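Why tennis scoring is so odd

We use cookies to remember your settings and to see which pages are read most. You can change this at any time. Accept / Manage cookies

If you have ever watched tennis with a grown-up and asked what "40–15" means, you may have got a puzzled answer. Most games count one, two, three. Tennis counts love, 15, 30, 40. It looks strange, but once you know the order you can follow any match.

Points, games and sets

A tennis match is built up in layers. Players win points. Enough points win a game. Enough games win a set, and enough sets win the match.

Think of it like a book. Points are the words, games are the sentences, and sets are the chapters.

One player serves for the whole of a game. In the next game the other player serves. The server's score is always said first, so if the umpire says "15–30", the server has one point and the other player has two.

Love means nothing

A score of zero is called "love". Some people think it comes from the French word for egg, "l'oeuf", as an egg has the same shape as a nought. Others think it comes from playing "for love", meaning playing for fun and not for money. We can't be sure which is right.

Where do 15, 30 and 40 come from?

Tennis grew out of an old game played indoors in France hundreds of years ago. Players there already counted in 15s.

One story says they kept score on a clock face. The hand moved a quarter of the way round for each point, to 15, then 30, then 45. When it reached 60, the game was over. Many people who study the history of the game doubt this story, as early clocks often had no minute hand. Another idea is that 60 was just a popular number to count up to at the time.

Either way, 45 was shortened to 40. It may simply have been quicker to call out.
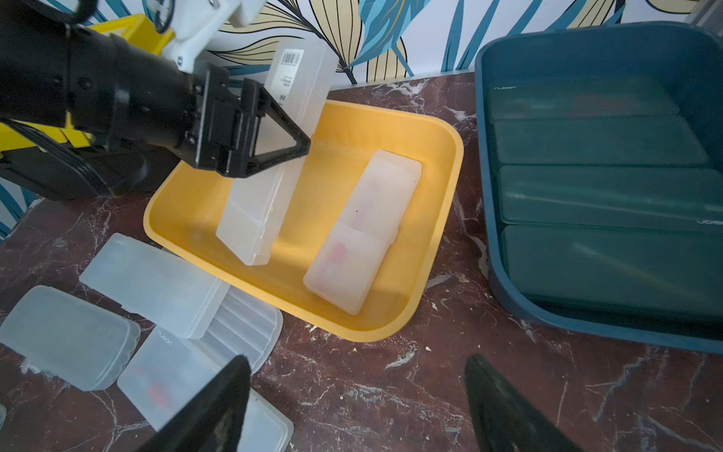
A yellow tray with two boxes in it, one upright and one lying flat.

Deuce and advantage

To win a game you need at least four points, and you must be two points ahead. If both players get to 40, the score is called "deuce". That word comes from the French for two, because a player now needs two points in a row to win.

The player who wins the next point has "advantage". If they win the one after that as well, they win the game. If they lose it, the score goes back to deuce. A game can go to deuce again and again. There is no limit, and a single game can have more than 20 points in it.

Winning a set

The first player to win six games takes the set, as long as they are two games ahead. So 6–4 wins a set but 6–5 does not. At 6–5 they play another game. If it goes to 7–5, the set is finished. If it goes to 6–6, there is usually a tie-break.

A tie-break is one special game with ordinary counting: one, two, three and so on. The first to seven points wins, but again you must be two ahead. A tie-break can't finish 7–6. It could finish 11–9, though.

The first player serves once, and then the players take turns to serve two points each. They change ends after every six points, so that the sun and wind are fair to both.

How many sets?

Most matches are the best of three sets, which means you need to win two. In the biggest tournaments, the men's singles is the best of five, so you need three.

Junior matches are often shorter. Some clubs use sets that go up to four games, and very young players may just play a tie-break.

Try it yourself

You can practise scoring without a court. Ask a friend to toss a coin 20 times. Heads is a point to you and tails is a point to them. Call out the score after each toss, and start a new game whenever somebody wins one. Don't forget to say the server's score first – and to swap who is serving when a new game begins.

Words to know

Rally: the shots the players hit back and forth during a point.
Ace: a serve that lands in and that the other player doesn't touch.
Double fault: two bad serves in a row. The other player gets the point.
Let: a serve that clips the net and still lands in the right box. It is played again.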